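Trallell Two-Arm Bench Unit

Household and light shop work, tabletop mount
Sold and supported by Dirnach. Assembled in Brornitz.

What you're buying

Two arms, two grippers, one control box and a great deal of patience. The patience isn't in the crate, so please have some on hand before delivery.

The Trallell is a bench unit for small repetitive jobs: setting out dishes, nesting and un-nesting bowls, sorting parts into trays, moving a thing from where it is to where it should have been. It works on whatever you would find on a kitchen counter or a packing table, within reason. Reason is defined further down, under Limits.

Can it do chores yet?

Some of them, slowly. We get this question before price, before shipping weight and sometimes before hello, so here are the numbers from our own shop in Brornitz. We ran 2000 tabletop tasks on the current software, all of them things a ten-year-old would do under protest. The unit finished 1201 without help. Another 166 were finished after a person nudged something back into reach. The rest were not finished, and a few of those were not finished with some force.

A ten-year-old would have done better and complained more. You may weigh those as you like.

What it's good at

Bowls, mostly. A bowl with a foot and a clear rim is about the friendliest thing you can put in front of a two-finger gripper. Mugs are fine if the handle faces out. Plastic tubs are fine. Blocks, sponges, boxed screws and rolled dishcloths are all fine, and the left arm has become rather smug about dishcloths.

Stacking works when the pieces differ clearly in size. Two bowls of nearly the same size will be stacked, unstacked and stacked again until someone intervenes. 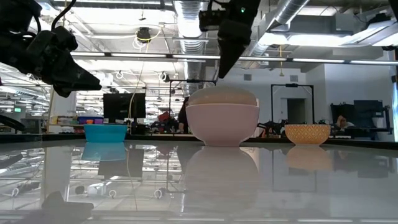
Do I need a special table for it?

Any flat, rigid surface that doesn't rock will do. Matte tops give the cameras an easier time than polished ones, so if yours shines, allow an extra half hour at setup for calibration. Glass tops are not supported, and neither is that folding table you were thinking of.

Limits

Wet dishes: no. The grippers are splash resistant, but a soapy plate leaves them at high speed.

Laundry: it will fold a dishcloth. It will also fold a T-shirt, into a shape we haven't found a name for. Fitted sheets are excluded from the warranty in writing.

Knives, glassware, anything hot, anything alive: no, no, no and please don't.

Shop-floor work: counting parts into trays is the strongest use we know of. Driving screws is possible with the optional tool holder, provided someone has started the screw. Cable routing is listed in the menu as "preview." Leave it there.

Software

Every unit ships with Wi, our task program. You show it a job by guiding the arms by hand, it tries the job back, and you show it again. Plan on 28 demonstrations for a simple pick-and-place and more if the object is shiny, floppy or both. Demonstrations go quicker when the same person does all of them. Two people teaching one job tends to produce a third style that belongs to neither.

Updates arrive in June and whenever something embarrassing happens. The last one fixed the long pause before each grasp, which several owners had taken for thoughtfulness.

In the crate

Left and right arms, with grippers fitted
Control box and power lead
Stop button on a long cord
Spare finger pads
Mounting hardware
Printed setup guide, which does cover your question

Sold separately

Tool holder for screwdriver bits
Tray set for parts sorting
Soft finger pads (good for ceramics, hopeless for screws)
Rolling stand

Before you order

Keep the stop button within reach of whoever is in the room, and keep children and pets out of the arms' reach while the unit is powered. It moves at a walking-through-molasses pace by default. There is a faster setting. Try it with plastic first.

If you're hoping to clear a dinner table for six and get back to your guests, wait a few years or buy a dishwasher — it's cheaper and we hear the reviews are good. If you have one dull job that happens the same way all day on the same square yard of bench, talk to us. Dirnach will run your task at the Brornitz shop before you pay anything, using your own parts, and send you the results including the drops.

Returns are accepted on unmodified units in the original crate. Units that have been taught to wave are considered unmodified.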